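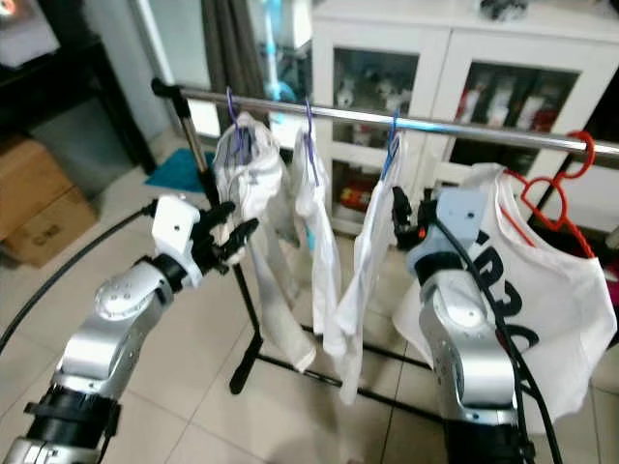

4.2 Laundry as a test of household readiness

Laundry handling is often treated as one task, but the steps place different demands on a manipulator. We divide it into retrieval from a rail, transport, and folding on a flat surface, and score each separately. Retrieval is the most constrained of the three. A garment on a hanger has a known support point and hangs in a mostly predictable way, but neighboring items limit the approach. In Figure 3, three thin blue-purple wire hangers and a red plastic one share a single chrome rail, and the lettering on the white T-shirt is partly hidden behind the right arm as seen from the head. Occlusion of this kind affects both grasp selection and garment identification. The policy of Odum, which selects a grasp from one head view, has no means of recovering from it. The Woso controller used in our trials requests a second view when the estimated visible area of the target falls below a fixed threshold.

Figure 3. Approach to hanging garments, two-arm platform, Welholm test apartment.

We ran 584 retrieval attempts. An attempt was scored as a success if the garment left the hanger without the hanger falling and without contact between the hand and the rail. The success rate was 76 percent. Most failures occurred at the shoulder of the garment, where the fabric caught on the wire after the first side had been freed. Regrasping with the other hand resolved some of these cases, but the added time was large enough that we report them separately.

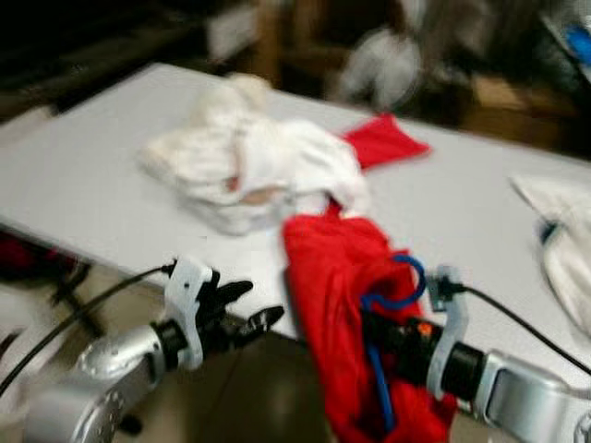
Folding was evaluated over 500 attempts with the same hands and the same controller. The main difficulty was finding a usable corner. Once a cloth is bunched, its corners may lie under other layers, and lifting the wrong point moves the whole item without opening it. Following Kowalczyk, we allowed up to four lifts before an attempt was ended. The success rate was 50 percent, where success required two visible parallel edges after the final placement. No credit was given for neatness.

These rates do not support unattended use. A household load contains many items, and a person would still have to finish or redo a large share of them. Retrieval alone may be useful sooner, provided that hangers are spaced widely and garments are of a known type. Section 4.3 considers whether the same limits apply to towels and bed linen.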